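Skerwood Fold 14: a month with a budget 2 in 1

Skerwood has been selling keyboards and mice for years, so a full Windows tablet with a clip-on keyboard is a bit of a jump. The Fold 14 is the result. I paid for mine in August, from Ramar, and have used it as my only computer since then.

The screen is the best part. It has a 14 inch panel with a matt finish, and text is sharp enough that I stopped using my desktop monitor for email and documents. Brightness is fine indoors. By a window at noon I had to turn it right up, and the battery fell quickly when I did.
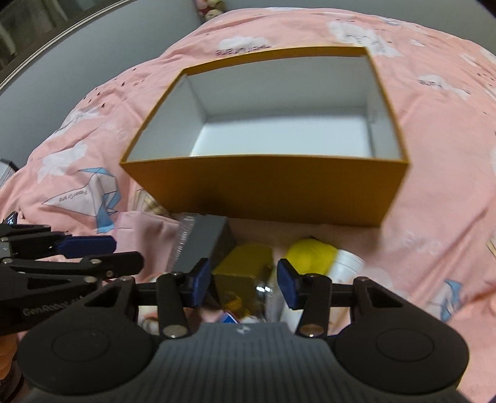
Typing took me a few days to get used to. The keys are full size but shallow, and the right Shift is narrower than I would like. The trackpad is good. The magnets hold well on a desk but the keyboard came away twice when I picked the whole thing up by one corner, so I now carry it closed.

The kickstand opens to 165 degrees, which is nearly flat and suits drawing. It is stiff at first and you need a fingernail to get it started. On my lap it slides. Heike Hellwig, who reviewed the earlier Ciltine tablet on this site, had the same complaint about that one, and I don't think either maker has solved it.

Speed is what you would expect at the price. A browser with a dozen tabs, a spreadsheet and music all ran together without trouble. Video editing was slow and the fan came on within a few minutes. It isn't loud, but it has a thin whine that I noticed in a quiet room.
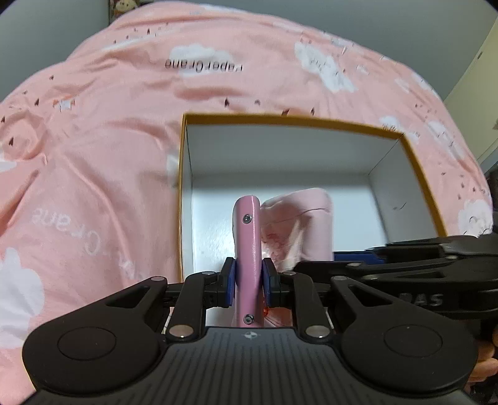 Issue 48

Two USB-C ports, both on the left, and a headphone socket. There is no card reader. I used an old Amrani hub and it worked the first time, including with a second screen.

Support was mixed. My first pen would not pair. I wrote to Skerwood at 9 in the morning, had an answer by the afternoon, and then waited 11 days for the new pen to turn up. The replacement has been fine.

The pen costs extra, and so does the keyboard with the backlight. Add both and you are close to the price of a proper laptop. If you mainly read, write and take notes, buy the plain version. If you edit photos or video, look elsewhere.

Reviewed by Lwazi Motaung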